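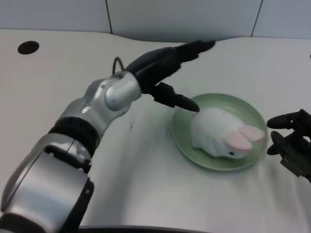
Step 1: Write down the task before you ask for a price

Put the job in one sentence. Ours was "pick a soft toy off a plate with two hands and put it in a bin." Every quote we asked for in February was checked against that sentence, and it ruled out one arm-only package from Rolland straight away.

Step 2: Price the hands on their own line

Sellers like to quote arm and hand together. Ask them to split it. Fingered hands wear out sooner than arms do, so you will be buying them again. Baltero and Skereo both sent split quotes when Shiuli Siriwardena asked, and the gap between them was nearly all in the hands.

Step 3: Add the small stuff

We set aside $3000 for the things that never show up in a quote:

- a table with a cable hole in the top
- spare cables and fingertips
- plates, soft toys and other test items
- freight and customs

Check the table depth against the reach of the arms before you order it. We ordered first and had to send one back.

Step 4: Plan for downtime

Buy two spare fingers per hand. Allow four weeks for repairs if the hand has to go back to the maker, and ask whether they will lend you one in the meantime. Get the answer in writing.

Step 5: Budget for people

Setup took Jarrah Brunton two weeks - put those hours in the same sheet as the hardware. If you rent software by the seat, as we do with Cloltulix, enter the full yearly cost and note the renewal month next to it.

Last updated 19 April 2026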